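Moving the allotment compost, and other jobs

Posted in Garden, Plot 76

We've had the plot at Gullness since last spring and I have finally moved the compost heap. It was in the wrong place when we took over, up against the shed on the north side, and it never got warm. I put it off all winter.

The new bay is at the bottom by the water butt. I used four old pallets, wired at the corners, with the front one tied on with rope so it swings open. It took most of a Thursday. The bottom third of the old heap was good dark stuff and went straight on to the bean trench. The rest was twigs and eggshells and went back in.

I dug up eleven plant labels, a trowel and one glove. 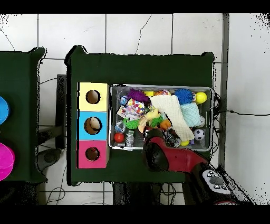 The bean trench is the other thing. Shuk-fan Hsieh on the next plot digs hers in November and fills it with kitchen peelings. I didn't get to mine until April, so it has had the compost and a layer of wet newspaper and that will have to do. I've sown runners in pots on the windowsill at home and they can go out at the end of May. Last year I planted them out too early and lost the lot to a cold night, then bought plugs from the garden centre at Planberg for more than I want to write down.

Potatoes are in. Two rows of earlies and one of maincrop, planted a bit closer together than the packet says. I didn't bother chitting the maincrop. My dad never did and his were fine.

The slugs have started. I'm going out at nine in the evening with a torch and a bucket, same as last year. I tried wool pellets and they blew about and the blackbirds had them. Beer traps work but you have to empty them. 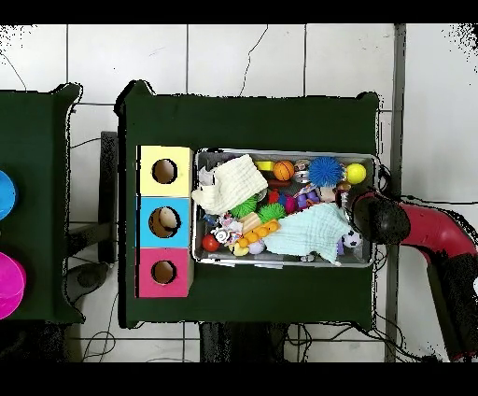 Water is going to be a problem again. The tap by the gate is off until the leak is mended, and the butt only fills from the shed roof, which is small. I'm looking at putting a second butt on the other side with a bit of pipe between the two. A new one was £50 in the shop, so I'm asking round first. If anyone near Gullness has one going spare, leave a comment and I'll come and fetch it.

Still to do: net the strawberries, mend the shed door, weed the onions, find the other glove.

Filed under: allotment, compost, beans, slugs

2 comments

Shuk-fan Hsieh: You can have my old green butt, it has a split near the top but holds water up to there. It's behind my shed.

Reply: Yes please. I'll come round with the barrow at the weekend.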